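Wakidus Winter Accessory Care Labels, release 9

Wakidus is a table of care-label text transcribed from gloves, mittens, scarves and hats. It is meant for work on label wording and on the translation of washing instructions. Maintained by Till Heitmann and Lefteris Dimitriou.

Last updated: Mar 2, 2026

Contents

labels.csv — one row per label, 21 columns
fibers.csv — fiber names as printed, with a normalized form
symbols.csv — 42 care symbols and their codes
CHANGES.txt

Item types

The item_type column has 26 values. Gloves and mittens are separate values. Where the transcriber could not decide between the two, the row carries glove_or_mitten, and it should be kept out of any count by type. Color is recorded as a single basic term (black, gray, red). Decorative stitching in a second color goes in trim_color and does not change the main value.
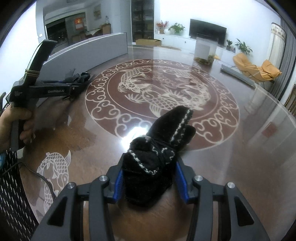 Transcription rules

Text is copied as printed, including spelling errors. Line breaks are replaced by a vertical bar. Illegible characters are written as a question mark, one per character. Percentages that do not add up to 100 are left alone and flagged in sum_error.

Known problems

Rows from the Trerkmont batch have no country field. The Mendes and Mata batches overlap; duplicates share a label_hash but keep their own row_id — drop one before computing frequencies. Symbol codes changed in October, so files from release 8 or earlier will not join to symbols.csv.

License

CC BY 4.0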